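Finally sitting down to write up the awards night. My feet still hurt. Coffee number 3, so forgive the spelling.

Went with Minttu, who got us in because her cousin sings backup for Yamila Ulloa. Seats were row W, behind a pillar, fine, whatever. You could hear everything. And what you heard when Yamila came out was basicly a wall. People standing on chairs. The woman next to me lost an earring and did not care one bit.

She did two songs. "Skevura" first, slow, just her and the piano, and then the one everybody came for. I cried at the first one. Minttu says I cried at both.

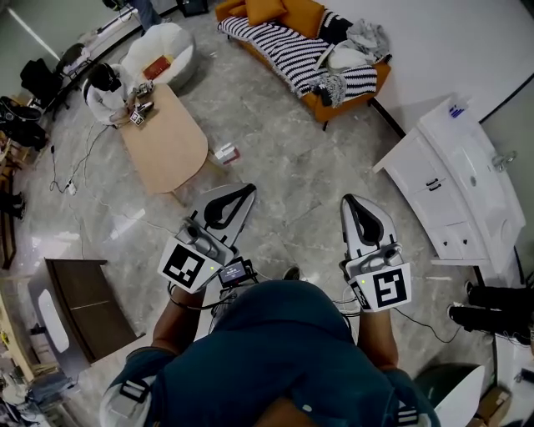 Teal shirt, marbled floor.

Ok so the speeches. Nicanor Farías got the songwriting prize and talked for way too long but I'd have let him go on. He thanked his bus driver. He thanked the diner on Escobar Street where he wrote most of the album, and half the balcony yelled because I guess half the balcony eats there. Peter Zeman hosted and his jokes were... a host's jokes. The bit with the envelope went on forever.

Best newcomer went to Drundar. I had them down as my pick back in March, scroll back if you don't beleive me. Silvan Hollenstein dropped the trophy on the way off stage and it made the loudest clunk.
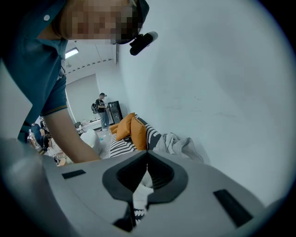
My one gripe is the sound during the group number at the end. Six mics, two working, tops. Poor Silvan singing his heart out and all we got was bass. Also $100 for a ticket and then they want money for the program? No. Minttu bought one anyway and I read it over her shoulder on the train.

Would go again. Would sit anywhere but row W. Setlist coming when I find the napkin I wrote it on.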